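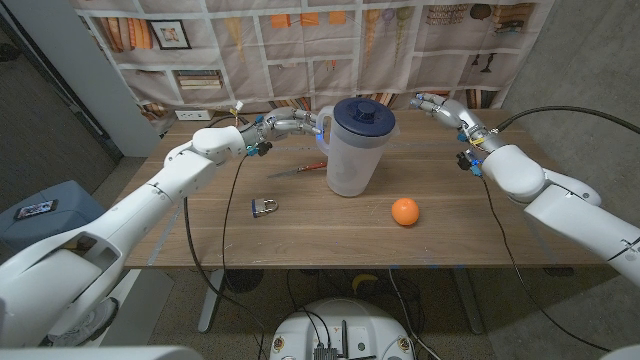
Eau potable : l'unité d'adoucissement de Fovonitz entre en phase d'essais

Février 2021

La régie des eaux de Fovonitz a engagé les essais hydrauliques de sa nouvelle unité d'adoucissement collectif, construite en aval de la station de pompage existante. L'installation doit alimenter à terme 2727 abonnés, répartis entre le bourg, le plateau et le hameau de Skimton. La mise en distribution est prévue pour septembre, sous réserve des résultats d'analyses et de l'autorisation sanitaire.

L'eau de Fovonitz provient d'une nappe calcaire captée en profondeur. Elle est conforme aux limites de qualité en vigueur, mais sa teneur élevée en calcium provoque un entartrage marqué des chauffe-eau, des robinetteries et des échangeurs. Une partie des abonnés s'est équipée d'adoucisseurs individuels à résine, dont les rejets de saumure aboutissent au réseau d'assainissement. La régie souhaite réduire ces rejets en traitant l'eau avant son entrée dans le réseau.

Le procédé retenu est la décarbonatation catalytique en lit fluidisé. L'eau brute est introduite à la base d'un réacteur cylindrique garni d'un sable fin qui sert de support de cristallisation. L'injection de soude élève le pH et déclenche la précipitation du carbonate de calcium, qui se fixe sur les grains en suspension. Les billes alourdies descendent vers le fond du réacteur, d'où elles sont extraites périodiquement, tandis que du sable neuf est ajouté par le haut. L'eau traitée passe ensuite sur des filtres à sable, puis son pH est corrigé avant désinfection.

Le débit nominal de l'unité est d'environ 200 mètres cubes par heure. Une fraction de l'eau brute contourne le réacteur et rejoint l'eau adoucie dans la bâche de mélange. Ce réglage permet de maintenir une minéralisation suffisante et de limiter l'agressivité de l'eau vis-à-vis des conduites métalliques. L'équilibre calco-carbonique sera vérifié en sortie de bâche, puis à plusieurs points du réseau.

Les réacteurs et la chaîne de dosage ont été fournis par l'entreprise Šindelář, également chargée de la mise en service. Ziltton a livré l'instrumentation : débitmètres électromagnétiques, sondes de pH, turbidimètres et analyseur de dureté en ligne. Le génie civil est achevé. Restent à réaliser le revêtement de la voirie d'accès et la rétention de l'aire de dépotage de la soude, dont le joint périphérique a fait l'objet d'une réserve à la réception.

Les essais se déroulent en circuit fermé, sans envoi d'eau traitée aux abonnés. La première séquence porte sur l'étanchéité des ouvrages et la tenue des pompes. La suivante concerne la fluidisation : la vitesse ascensionnelle doit rester assez élevée pour garder les grains en mouvement, sans les entraîner vers les filtres. La régie fera également varier la température de l'eau brute simulée dans le modèle de commande, la cinétique de cristallisation étant plus lente en hiver. Le dosage de soude ne sera automatisé qu'à l'issue de cette séquence.

Le raccordement de Skimton a nécessité des travaux distincts. Le hameau était desservi par une antenne ancienne en fonte grise, sujette à des casses répétées. Elle a été remplacée par une conduite en fonte ductile de diamètre nominal 125, posée sous l'accotement de la route. Un réducteur installé à l'entrée du hameau limite la pression aval, le réglage initial ayant été fixé à 2 bars au point haut. L'ancienne antenne a été isolée et sera abandonnée en place après obturation des extrémités.

Les billes de carbonate extraites des réacteurs seront stockées sur une aire bétonnée couverte. La régie étudie leur emploi en amendement agricole ou comme charge minérale. Aucun contrat n'a été signé et les deux filières imposent des caractéristiques différentes, notamment pour l'humidité résiduelle et la proportion de sable. Dans l'attente, les volumes produits pendant les essais seront évacués vers une installation autorisée.

Le coût du traitement sera intégré à la part variable du prix de l'eau. Le montant définitif dépendra des consommations de réactifs et d'électricité mesurées pendant les essais. La délibération tarifaire sera inscrite à l'ordre du jour avant la mise en distribution, et la nouvelle grille jointe à la facture suivante.

Les abonnés équipés d'un adoucisseur individuel devront en modifier le réglage ou placer l'appareil en dérivation. Le maintien du réglage actuel conduirait à une eau trop faiblement minéralisée, susceptible d'attaquer les canalisations intérieures. La valeur de dureté à programmer sera communiquée par courrier. Les doses de détergent et de sel régénérant des lave-vaisselle seront aussi à revoir selon les indications des fabricants.

Pendant les semaines suivant la bascule, des particules de tartre pourront se détacher des conduites anciennes. La régie recommande de nettoyer les mousseurs et de laisser couler l'eau froide quelques instants après une absence prolongée. Des purges seront effectuées aux extrémités du réseau, en priorité sur le plateau, où les temps de séjour sont les plus longs.

Les résultats des prélèvements seront affichés en mairie et consultables au guichet de la régie. Les établissements utilisant l'eau du réseau dans un procédé industriel ou médical sont invités à signaler leurs contraintes de qualité au service d'exploitation avant la fin des essais.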